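ベッドの上でできる、長袖トップスのたたみ方と衣替えの手順

9月に入ると、うちではそろそろ長袖の出番です。といっても昼間はまだまだ暑いので、引き出しの上の段は半袖、下の段は長袖、という中途半端な状態がしばらく続くんですよね。で、気がつくと下の段がぐちゃぐちゃになっている。毎年です。

わたしはもともと片付けが得意なほうではなくて、特に長袖が苦手でした。Tシャツならまあ四角くなるのに、袖がつくとどうにも収まりが悪い。たたんだはずなのに袖だけべろんと出てくるし、厚手のものは真ん中がこんもり盛り上がって、上に重ねると雪崩を起こします。あれこれやってみて、いまのやり方に落ち着いてからはだいぶ楽になったので、手順をまとめておきますね。特別な道具はいりません。ベッドひとつあればできます!

用意するもの

・たたむ服(長袖のトップス、スウェット、薄手のニットなど)
・平らな場所。ベッドでも床でもテーブルでもOK
・あれば、少し張りのある敷きもの
・仕切り用の箱、またはブックエンド

うちの引き出しは通販で買ったSasonというシリーズの深型で、1段3549円でした。中の仕切りはBrandbyの布の箱です(3つ組で2596円)。でも最初の年は靴の空き箱で代用していましたし、それで何も困らなかったので、買うのはたたみ方が決まってからで十分だと思います。わたしは先に収納用品を買って失敗したことが何度もあります……。

場所の話:ベッドがいちばん楽でした

床に座ってたたむと、20枚を過ぎたあたりで腰にきます。テーブルは高さはいいんですが、うちのは小さくて袖がはみ出す。その点ベッドは広いし、たたんだものをそのまま脇に積んでいけるので、いまはもっぱらベッド派です。

ひとつだけ難点があって、ふかふかの掛け布団の上だと服が沈んで折り目が決まりません。わたしは掛け布団を足元に寄せて、マットレスの上に敷きものを1枚広げてからやっています。畝のあるもののほうが、つるつるしたシーツより服が滑らなくてたたみやすい気がします。バスタオルでも代わりになりますよ。

あと、窓のそばでやるのがおすすめ。明るいところで広げると、襟まわりの黄ばみや袖口の汚れ、小さなほつれがよく見えるんです。夜に電気の下でやっていたころは、しまってから半年後にシミを発見して泣いていました。わたしは午前10時くらいから始めることが多いです。

手順1 種類で分けてから始める

いきなり1枚目をたたみ始めたくなるんですけど、ぐっとこらえて、まず山を分けます。わたしの分け方はざっくりで、

・厚手(スウェット、裏起毛)
・薄手(カットソー、ロンT)
・たたまないもの(シャツ、しわになる素材)

これだけです。色では分けません。一度やってみたら、うちは黒と白ばっかりで意味がありませんでした(笑)。

たたまないものは先にハンガーにかけてしまいます。ここでベッドの上がぐっと広くなるので、やる気も出ます。

手順2 広げて、袖をまっすぐにする

ここがいちばん大事なところです。身ごろを平らに置いたら、袖口をつまんで、肩からすっと伸ばします。スウェットの袖はすぐねじれるので、縫い目が下側に来るように整えるのがコツ。袖の途中にしわが寄ったまま折ると、その分がそっくり厚みになって、あとで真ん中がぼこっとします。

引っぱるときは袖口の先だけをぎゅーっと持たないで、軽くつまんで向きを変えてあげるくらいの力で。リブのところが伸びると、もう元に戻りませんからね。白いものは特に、つまむ前に手を洗っておくと安心です。ハンドクリームを塗った直後にやって、袖口にうっすら跡をつけたことがあります。

ふたりでやるなら、片方が袖、もう片方が裾を受け持つと早いです。厚手の大きいサイズは、ひとりだとあっちを伸ばせばこっちが寄る、の繰り返しになるので、手を借りられるときは借りちゃいましょう。たたみ終わった服は、襟のそばなど手の届くところに積んでおくと行ったり来たりしなくて済みます。

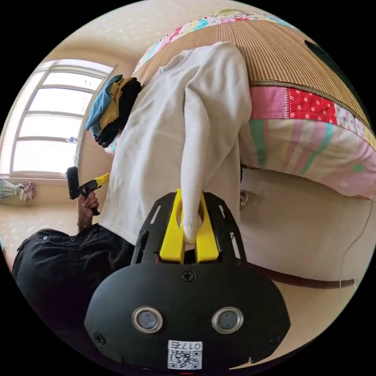
手順3 袖を内側に折る

袖がまっすぐになったら、身ごろの左右どちらかを3分の1くらい内側に折ります。このとき袖は反対側に飛び出しますよね。その飛び出した袖を、身ごろの端に沿わせるようにして下へ折り返します。肩のところで三角ができますが、気にしないで大丈夫。

反対側も同じように折ると、細長い長方形になります。左右の袖が真ん中でどっさり重なると厚くなるので、わたしは少しずらして、2本の袖が並ぶように置いています。これだけで高さがずいぶん変わるんですよ。

フードつきの場合は、先にフードを下へ折って平らにしてから同じことをします。ひもは中に入れておくと、引き出しでからまりません。

手順4 裾から折る

細長くなったら、裾を襟のほうへ折り上げます。襟にぴったり合わせないで、指2本分くらい手前で止めてください。ぴったり合わせると次の折りで端がずれて、きれいな四角になりません。

そのあと、

・薄手は三つ折り
・厚手は二つ折り

にします。厚手を三つ折りにすると、どうしても輪の部分がふくらんで立ちにくいです。わたしは何年も三つ折りにこだわっていたのですが、二つ折りにして引き出しの深いほうに入れたら、それで解決しました。

手順5 手のひらで空気を抜く

たたみ終わったら、上から手のひらでそっと押さえます。ぎゅうぎゅうにつぶさなくていいです。ふわっと入っていた空気が抜けて、形が落ち着きます。裏起毛のものは押しすぎると毛が寝てしまうので、ほんとうに軽く。

5枚くらい積んだらいったん引き出しへ運びます。もっと積みたくなりますけど、ベッドの上の山はちょっと腰かけただけで崩れます。はい、何度もやりました。

手順6 立ててしまう

引き出しには、輪になったほうを上にして立てて入れます。上から見たときに1枚ずつ色がわかるので、朝探すときに下のほうをほじくり返さなくなりました。

うちの引き出しは奥行きが56センチあって、手前にスウェット、奥にロンTという並びです。すき間ができると倒れてくるので、枚数が少ないうちはブックエンドで押さえておきます。逆に、手を入れて少しきついなと思ったら詰めすぎのサイン。1枚か2枚抜いてあげてください。

しまう前に見ておきたいところ

たたみながらでいいので、次のところだけちらっと見ておくと後が楽です。

・襟の内側の黄ばみ
・袖口と裾のゴムの伸び
・わきの毛玉
・ポケットの中(レシート!)

毛玉取りはBrodineの小さいものを使っています。気になったものはその場で取り始めず、別の山にしておくのがいいです。途中で毛玉に夢中になると、お昼になっても終わりません。

よくある失敗

乾ききっていないものをたたんでしまう。フードの重なりとか、袖口のリブとか、厚いところは意外と湿っています。触ってひんやりしたら、もう少し干してください。

全部いっぺんにやろうとする。去年は家じゅうの長袖を出したら81枚あって、夕方には心が折れました。寝る場所もなくなります。いまは引き出し1段ずつ、1段終わったらおしまい、というペースにしています。

たたみ方を服ごとに変える。かわいいたたみ方を見つけるとやってみたくなるんですが、高さがそろわないと結局並びません。引き出しの深さに合わせて、ひとつに決めてしまうのが早いです。

たたんだ後のしわが気になる方へ

立ててしまうと、重みがかからないのでしわは少なめです。それでも折り目が出たら、着る前の晩にハンガーにかけて、霧吹きでしゅっとひと吹き。朝には気にならないくらいになっています。うちではSteinbachの木のハンガーを1本、そのためだけに部屋のドアにかけてあります。

ニットのたたみ方もほとんど同じなのですが、厚みのあるざっくり編みだけは別のやり方をしているので、それはまたセーターを出すころに書きますね。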